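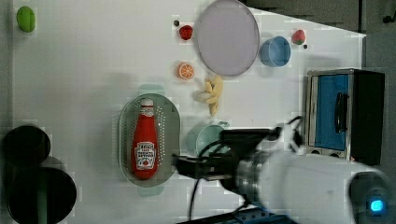
Sticky drawers, quick fixes

Pull the drawer right out first. Empty it, flip it, look at the runners – shiny spots are where its rubbing.

Wood runners: sand the shiny bits with 220 grit, a few strokes, try it, sand again. Then rub with a candle stub. Plain white, no scent. Bar soap works too but goes gummy by October.

Metal runners: old toothbrush, dish soap, dry overnight. Tiny bit of silicone spray. No cooking oil!! Ask me how I know.

Still sticking? Check the bottom panel. If it sags, glue and 3 small brads along the back edge. Clamp it till Monday if you can stand the mess on the counter.

Front loose – tighten the screws from inside. Stripped hole, toothpick and wood glue, snap it off flush, screw back in when its dry.

Thanks to Baiba Kairys for the candle tip.

Print this page | E-mail to a friend

Contact | Copyright Planavstead Home Tips | Back to top

Recent tips
Squeaky hinges
Cloudy glasses
Getting labels off jars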